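**Progress report to the Ruchti Fund, second period**
Prepared by Ferdinand Frei, Gollow Valley Oral History Archive
23/09/2023

You asked for these reports to be shorter than the last one, and I have taken the hint. The appendix on dialect words for "mud" is available on request.

**Where we are**

The archive set out to digitize 370 cassette tapes recorded by the late Feltton schoolteachers between the end of one mill and the start of the next. As of this week 288 are done. By done I mean transferred, listened to all the way through, labeled, and backed up in 2 places. The rest fall into a few groups:

- tapes waiting their turn, which is most of them
- tapes with mold, which are sealed in bags and have a shelf to themselves
- tapes labeled "interview, Mrs. K., important" that contain accordion music

We have kept the accordion music. It's quite good, and somebody in Feltton will know who is playing.

Transcription is slower. We have 1,607 pages of typed transcript, of which roughly half have been checked against the sound. The software we bought for a first draft does well with people who speak slowly and face the microphone. Feltton produced very few of those. It rendered a long account of the spring flood as an account of the spring flute, and I read four pages before I began to doubt it.

**What went wrong**

The Zostum tape deck, which your first payment bought, stopped in August. The repair shop kept it for most of the month and returned it with a new belt and a note saying "belt." We got by on the old deck, which runs a little fast and makes every retired millwright sound excited about his pension. Those tapes will be run again on the good machine. I have added the hours to the schedule and taken them out of what I had optimistically called "contingency." 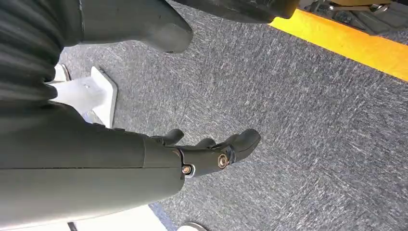 We also lost time over permissions. The original release forms, where they exist, let the teachers use the recordings "for school." Our lawyer takes the view that a public website is not school. We have been writing to families, and most have been kind. One asked that we remove everything their grandfather said about the neighbors, which would leave his name and the weather. We are still talking.

**Money**

Spending is under budget on supplies and over on postage, for the reason given in the last paragraph. The repair came out of the equipment line, which now has enough left for one more belt. I am asking to move the unspent travel money into transcription. It was meant for a conference on tape storage, and the organizers put the talks online, where I watched them in my kitchen at no cost to the Fund.

**Listening evening**

We held the first public listening evening at the Gollow library. We played short clips from the mill tapes and served coffee. The plan was to play a clip, take a few comments, and move on. We got through three clips. The second one mentions a footbridge, and there turned out to be two schools of thought on which side of the river the footbridge started from. Both schools were present. I wrote down what I could, and several people stayed to draw maps on the backs of the programs. The maps have been scanned and don't agree with each other.

The useful result was names. Voices we had listed as "unknown man, cough" and "woman near stove" now have full names, and in one case a birthday.

**Next period**

Finish the clean tapes. Send the moldy ones out to a specialist, once we have a second quote to set beside the first, which was frightening. Rerun the August batch. Get the checked transcripts into the catalog so that people can search them without telephoning me.

I would also like a decision on the travel money before the next payment, if the board can manage it. The transcribers have asked, and I've told them it is being considered.

F. Frei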